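The Little Squash That Took Over Wastport

By Begoña Goicoechea

The first time I ate a stuffed squash in Wastport, I was standing up in somebody's driveway with a plastic fork, and I went back for another before I had finished chewing. It was sweet at the edges and smoky in the middle, full of rice and browned onions, and small enough to sit in one hand. I had driven over for the boats. I stayed for dinner, and then I stayed for most of the fall!

Wastport is a harbor town, and you would expect it to be crazy about fish. It likes fish fine. What it loves is squash: striped ones, warty ones, flat ones like a dropped hat, and most of all the small sweet pumpkins that grow on the sandy ground behind Arroyo Road. The old growers call that strip "the bad dirt," with real affection, because corn sulks in it and tomatoes give up by July. Squash runs wild. One field there produced 638 pumpkins last season, and the family that farms it can tell you which corner did the best. 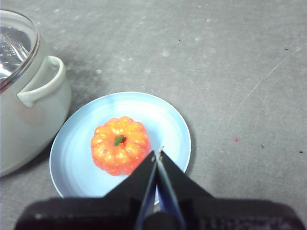 Small pumpkins used to be the ones left behind. Buyers wanted the big carving kind, and the little ones went to the goats or got lined up on porch rails until they went soft. Then Unari, the lunch counter by the ferry dock, started baking them whole, and people who had grown up throwing them at fence posts began asking for seconds. Now half the kitchens in town have one waiting its turn, a small orange pumpkin on a pale blue plate near a lidded pot, the way other towns keep a bowl of lemons. The flesh is dense and a bit nutty, and it holds its shape in soup, so you get actual pieces to bite into.

Unari's version goes into the oven for 70 minutes, lid on, with butter, garlic and a spoonful of cider poured in. The cooks scoop the seeds out first and toast them with salt and a little brown sugar. I ate a paper cone of those on the ferry dock at four in the afternoon and spoiled my supper completely.

The other place to go is Fakov, a bakery with two tables and a line out the door. The squash rolls are the thing there (get them warm, get extra), bright yellow inside and soft as a pillow. On the busiest morning last October the ovens turned out 726 of them, and the last tray was gone before ten.

If you visit, come early in the season and bring a cooler. The farm stands on Arroyo Road open when the fog lifts, and they take cash only. Ask for the ones with a long dry stem, and ask how the person selling them cooks theirs. I have a notebook full of answers, and I'm still working my way through the soups.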